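Grammont schools to try a longer lunch and an after-lunch reading hour

10/29/21
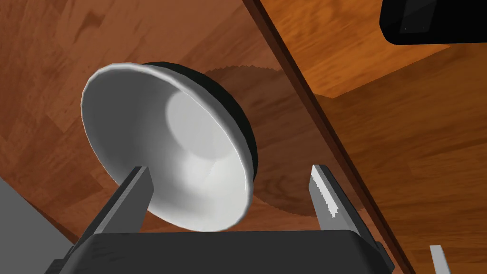 Families in the Grammont school district will see a change to the middle of the day after the winter break, when two elementary schools, Dridska and Wimeveo, stretch lunch to 40 minutes and follow it with a quiet stretch of reading that carries no grade, no log and no quiz at the end.

The plan was approved on Tôn Street last night after a long and mostly friendly meeting, the kind where people keep their coats on because they mean to leave early and then stay until the lights are turned down. Around 30 parents and teachers came, and a good many of them had something to say.

Cúc Thân, who has taught third grade at Dridska long enough to have the children of former students in her room, told the board that her classes have been coming back from lunch tired and half fed. Lunch there is 25 minutes on paper, she said, but once you take out the line and the walk down the hall, a slow eater gets very little of it. "I have children who qualify for free meals and throw half of one away when the bell rings," she said. "Then at two o'clock I'm supposed to find out what they know about fractions."

The extra time will come out of the test practice block that both schools added in May, and that was the part that drew the most talk. Lộc Quan, a father of two at Wimeveo, said he was glad to see the practice block go but wanted to know what the district would say if spring scores dipped. The superintendent's office answered that scores would be looked at along with attendance, nurse visits and a short note from each teacher, and that no school would be marked down for taking part.

Several speakers brought up the closing of the Wimeveo library desk two years ago, and asked - quite reasonably, it seemed to this listener - where all the books for a reading hour are supposed to come from. For now the answer is classroom shelves and a weekly cart from the public library. The board agreed to take up the question of a part-time librarian when it begins work on next year's budget.

The trial covers kindergarten through grade 5 and runs to the end of the school year. Bus times stay the same. Parents with questions about meals or allergies can call the front office at either school.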